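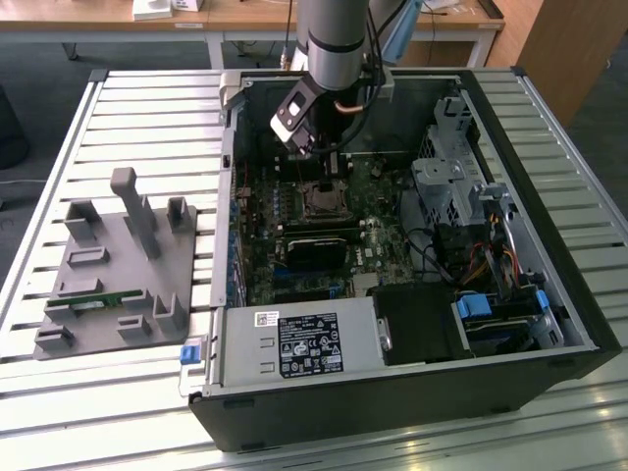 Can a machine already take over the small repair jobs that people do by hand in a workshop? Some of them, slowly, and only when a person has prepared everything well.

**Call for participants: shop-floor and household chores, Olach**

Idisar is a small company that tests how far machines can do everyday work. For our new study, with the name Florkitz, we are looking for 14 people who repair, clean, sort or pack things, at work or at home. You do not need to know anything about programming.

What you will do:

- Do simple chores with your own hands, for example change a memory module in a desktop computer or fold towels.
- Watch a machine try the same chore and tell us where you would do it differently.
- Fill in a short form after each chore. Please write in full sentences, also when you are annoyed with the machine.

Each participant comes for 2 sessions in September. One session takes 2 hours, with a break. Coffee and a warm lunch are included. We pay 2,000 Cele points per session, and you can use them in all shops in Olach that accept Cele.

You must be 18 or older and be able to stand at a table for a longer time. Glasses are fine. Rings and long necklaces must stay in the locker.

To apply, send us a short letter and say which chore you would like most to give away, and which one you would prefer to keep. Applications are open until the places are filled.

Idisar, Olach, 7 June 2020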